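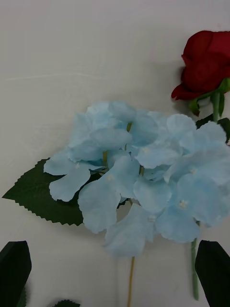

*Issue 58, page 12*

**An afternoon at the Chaiyaporn flower works**

I had been meaning to visit Chaiyaporn ever since my sister brought home a spray of their artificial hydrangea, pale blue and so full in the petal that my mother tried to find it a jug of water. Well, on 27/06/2020 I finally went, and what a lovely afternoon it was!

Theerawat Ongart met us at the gate (we were late, the bus having gone the long way by the canal) and took us first to the cutting room, where cloth is stamped into petals under a heavy old press. It makes a tremendous thump, and you feel it in your shoes. Next door the petals are curled over warm irons, and I was allowed to try one and scorched it rather badly.

The dyeing is done upstairs, with all the windows open. They keep 269 shades on little cards, and I could happily have stayed there until supper. The blues were my favourites, though Theerawat prefers the creams, which he says are far harder to match from one batch to the next.

Tea was at Momik, over the road, with coconut cakes. The works shop shuts at four, so do go there first if you want to buy stems.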